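Does a blue wall really make people calmer?

Histwood Community Help > Color & Meaning

Zaria
Sep 15, 2025

Repainting the waiting room at work, boss wants blue bc its "calming". I always thought blue meant sad?? Green is my pick. Does it matter, or is it all made up. Room is small, no window, up to 17 people in there on a bad day.

Gyu-bin Cheon

Depends on the blue. Pale and a bit gray reads restful, dark navy in a room with no window reads like a cave. "Feeling blue" is mostly an English thing – plenty of languages don't link it with sadness at all. I'd get 2 sample pots, paint big squares, look at them with the lights on for a week. Did that in July for our hallway and changed my mind completley.

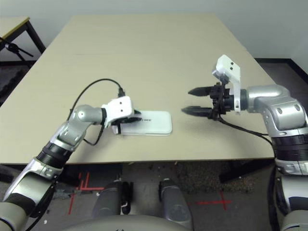

White object on a beige tabletop, a gripper at its left edge

Also check the bulbs. Cool white bulbs turn soft green kind of sickly. Warm ones are kinder to both.

Woo

green. nature, balance, growth etc. blue is cold

Ivness

Wouldn't trust any chart that says one color = one feeling. People bring there own stuff to it. Chairs and noise matter more imo. If boss is set on blue, ask for a green-blue and you both win – sort of.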